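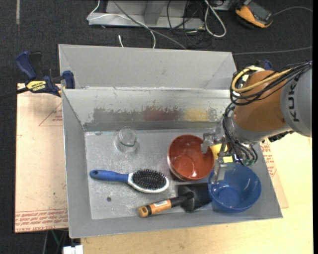 Red bowl, blue bowl and a clear glass container in a gray metal bin

Shop > Kitchen > Dish Care > Vindel Dish Soap Bar

June 17, 2022
By the Pluten shop desk

Vindel Dish Soap Bar, unscented

I've been washing up with this bar since December and I'm still on my second one, so I guess it's time I gave it a proper page! It's a solid block of dish soap (176 grams, in a paper wrap) and you use it with a damp brush or cloth. Swipe, lather, scrub, rinse – same as the liquid stuff, only there's no bottle to toss afterward.

One bar lasts me up to 10 weeks, and I cook most nights. It's great on bowls and glasses, and pretty good on greasy pans if your water is good and hot. On burnt cheese I'd still soak first.

A couple of things to know before you order. It needs to dry out between uses, so please get a dish with slots (the Liao one fits it nicely) or it'll go mushy on you. And if you have hard water you may see a little film on glassware – a splash of vinegar in the rinse clears mine right up.

Sold singly or in a pack of 2. The lemon version is out of stock for now, sorry!

Related items
Liao Slotted Soap Dish
Idik Dish Brush, replaceable head
Idik Cotton Dishcloths, set of 7
Vindel Laundry Bar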